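Crash reports need a cause column

September 24, 2026

The road through Girari had 269 recorded collisions in the last reporting period. Of those, 20 involved a vehicle leaving the carriageway and striking a building or boundary wall. The published table gives the date, the street and the severity. It does not say whether the driver was ill, asleep, drunk or acting on purpose.

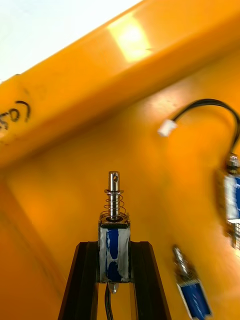

A push-pull solenoid with its plunger shaft uppermost.

That gap matters for spending. A bollard rated for a car at low speed will stop a driver who hits the wrong pedal. It will do little against a loaded lorry driven at a house. Jastatley council bought the same bollard for both risks and fitted it at 10 sites. 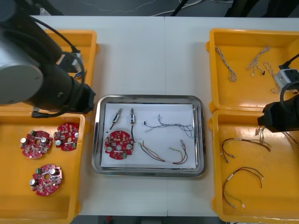 White work table with orange-yellow bins and a steel tray.

The usual objection is that cause is a matter for the courts, and a table printed in September may be wrong by the time a case is heard. A provisional code would deal with this. Toltitar has used one for years, with a second entry once the case closes.

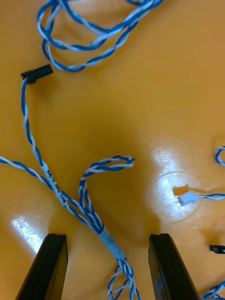
Police already hold the information, so the cost is a change to the form and a yearly check. Residents on Azevedo Road have had 2 walls rebuilt and still cannot find out what they are being protected from.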